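Jivville Laundry Helper — can it do the washing yet?

I've had the Jivville on loan for a month now, and I wanted to love it. I really did! Two arms on a wheeled base, a hand on each, and a promise on the box that it'll take your washing from basket to shelf.

So, the good bits first. Tea towels are brilliant. It picks one up, gives it a little shake, finds the corners and folds it in under a minute, and the pile comes out neater than mine (not hard). Flannels, same story. It's quiet too, and I could watch telly in the next room while it got on with things.

Then I gave it a proper mixed load. It took 130 minutes to get through 9 shirts and a fitted sheet, and the sheet ended up as a sort of pudding. Socks it simply won't pair. Anything hanging over the side of the basket confuses it — it tugs, stops, thinks, tugs again, and a couple of times it dragged the whole basket along behind it.

My mate Radosław Stępień has the older Nurna and reckons this one is miles quicker, so things are moving. But at 400 a month to rent, plus 50 for the spare finger pads, I can't tell you to get one unless your household runs on tea towels. I'd give it another couple of years and look again. Mine goes back in October, and I'll miss it a bit.

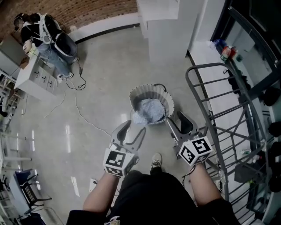
Hand-held grippers and a basket with a light blue cloth in it.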